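4. Setting up predictive text on the Wodeo handset

Predictive text is supplied switched off. The steps in this section apply to handsets running Funard keyboard software, version 7 or later. Charge the handset to at least 11 per cent before you begin.

4.1 Choosing a keyboard language

1. Open Settings and select Language and Input.
2. Select Funard Keyboard, then Typing Languages.
3. Tick each language you intend to use. The first one ticked becomes the default.
4. Press Save. The dictionary for each language is downloaded separately.

Note: Dictionaries should be downloaded over a wireless network. Mobile data charges may otherwise apply.

4.2 Adding your own words

1. Return to the Funard Keyboard menu and select Personal Dictionary.
2. Press Add, type the word exactly as it should appear, and press Save.
3. To give the word a shortcut, enter up to seven letters in the Shortcut box.

The personal dictionary holds 3931 words. When it is full, the oldest entry is removed each time a new one is saved.
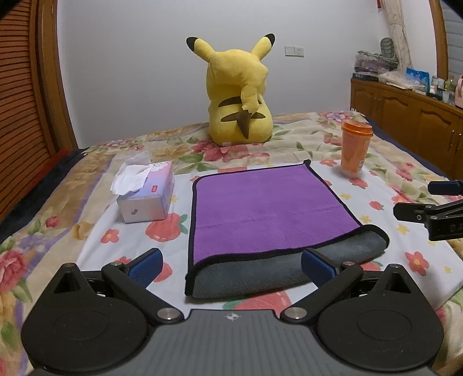
4.3 Importing words from an older handset

1. On the older handset, open Personal Dictionary and select Export to Card.
2. Move the memory card to the new handset.
3. Select Import and confirm. Entries longer than 140 characters are not copied.

Caution: Do not remove the memory card while the import is in progress. Entries on the card may be lost.

Section revised 22 Sep 2022. Approved for issue: Njoroge Magesa, Product Documentation.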